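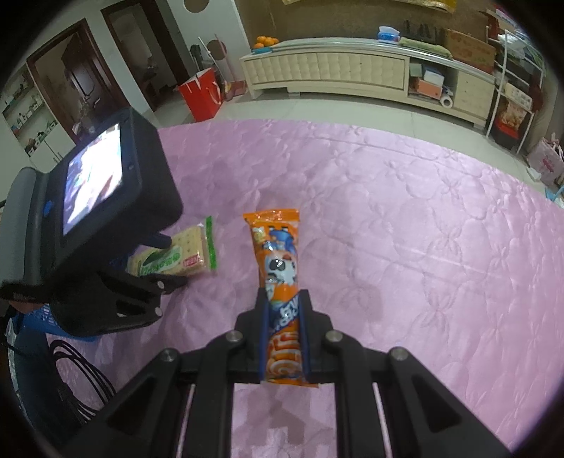 Panda wrapper, with the square crackers behind it on the bedspread

From: Gebremedhin Lencho
To: snack-swap list
Date: 17 February 2026
Subject: Re: [snack-swap] What goes in the next parcel?

Latrice Dunleavy wrote:
> Thank you for offering to pack for Ilard this time. Could you tell us
> what you have so far? Please keep in mind that the last parcel
> arrived with a lot of crumbs, and that Obi cannot eat sesame.
> Do you still have the blue basket?

Dear Latrice, dear all,

I have started to sort the snacks on my bed, because the kitchen table is too small for this work. The orange one with the panda face is for Jeso, who asked for it in August and has waited very patiently.

The crackers are in a clear package with a green label. I cannot read the label, so I will ask my neighbor to check it for sesame before I close the box. If she is not sure, I will keep them for myself – I do not want to take a risk with Obi.

Against the crumbs, I plan to put the crackers flat on top and fill the sides with paper. Is a kitchen towel also allowed, or must we pay for the extra weight? My limit at the post office is 3 kilos.

Yes, I have the blue basket. I can bring it to Florkico when we meet there.

If somebody wants to add tea, please write to me before I tape the box.

With kind regards,
Gebremedhin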